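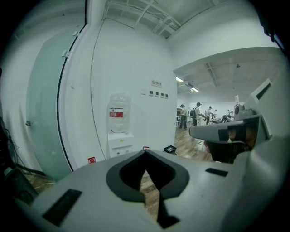 The Water Corner at Henodis

Photos and notes by Anwara Bandara

Henodis is a shared workspace on one floor of the old Mollah building. It covers 400 square meters and has desks for 48 people. These pages go through the floor a corner at a time, and this one covers the wall by the opening to the big room, where the water is.

The dispenser has been in this spot since we moved in. It was first meant to go in the kitchen, but the kitchen is at the far end and people got tired of the walk. The wall curves here, so a desk or a shelf would never sit flush against it. The dispenser is narrow enough that it doesn't matter. It takes the large bottles that go in upside down, with the red label.

The switches are on the same wall, four in a row, with a small sign above them. New members usually try all four before they find the one they want. The switch at the left end is for the big room. The glass door nearby stays open during the day so that people can get through with a cup in each hand.

The floor in the big room is wood parquet, and it is older than anything else here. The ducts were left exposed when the ceiling was redone. The white chairs came from Ikent and get moved every time there is a talk. They are supposed to go back to the big room afterward.

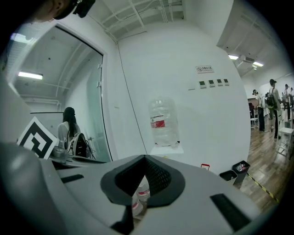
Who changes the bottle when it runs out?

Whoever is there when the water stops. Full bottles are kept in the storage room next to the kitchen. Wipe the neck before you turn the bottle over, and leave the old one by the storage room door.

Grikness delivers on the first working day of the week and takes the old bottles away. We go through 6 bottles in a normal week and more in the summer. If the storage room is down to its last one, write it on the board in the kitchen.

Paper cups are no longer supplied. There are mugs on the shelf over the kitchen sink, and most people now bring a bottle from home. One with a wide mouth is easier to fill. Mine holds 700 ml and lasts me until lunch.

The next page covers the kitchen.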